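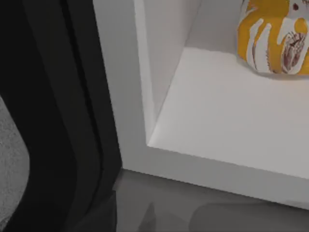 Accueil | Itinéraires | Vélo | Contact

Rejoindre la voie verte de Drukinberg à vélo

1. Depuis la gare de Cheon, prenez la sortie nord et longez le canal sur 979 mètres.
2. Traversez au feu, puis suivez les panneaux verts jusqu'à la borne 167.
3. Tenez votre droite sous le pont. Descendez de vélo si des piétons arrivent.

Les 100 derniers mètres sont en gravier.

Ce site utilise des cookies. Accepter | Refuser

© Vumia – Haut de page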